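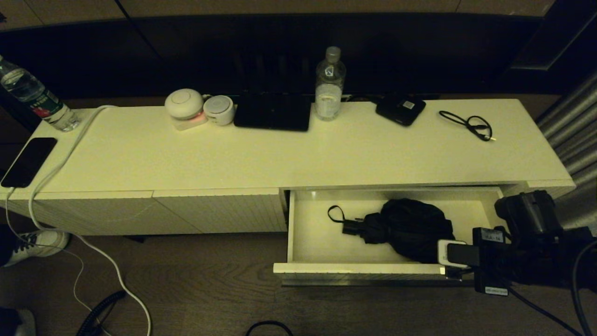
Home Tasks Team, Zerel

2023-04-10

We're opening up our drawer recordings, and we'd love you to use them

I'm Kerstin Ruppert and I look after the Home Tasks Team at Zerel. Today we're releasing Plekby, a set of 1,806 recorded examples of a robot arm dealing with the kind of furniture most of us have under the telly – drawers, cupboard doors, and all the bits and bobs that end up on top.

The picture comes from our Nevby site. The gripper is at the front lip of an open drawer, with a folded black umbrella lying inside, and along the top of the cabinet there are bottles, a phone and a fair few cables. I'm very fond of those cables! A learning system that has only ever met a bare white table gets terribly muddled the first time it meets a real living room, so we left ours messy on purpose.

Every example in Plekby was made with a person guiding the arm from start to finish. Our operators worked in 20-minute turns (any longer and your shoulders really do start to complain) and we kept the clumsy goes as well as the smooth ones. If somebody missed the drawer and had another try, it's in there, marked as a second try. We recorded in 21 rooms altogether, and more than 65 different household things took a turn in the drawers. Umbrellas were my favourite, as they never fold the same way twice – socks came a close second.

Our friends at Gagnon checked the labels and sent a good many back to us, for which I'm grateful now, even if I grumbled at the time.

Plekby is free for schools, universities and small firms. Write to the Home Tasks Team at Zerel and tell us a little about what you're teaching your system to do, and we'll send you the download details. A second batch, mostly cupboards and sliding doors, follows in June.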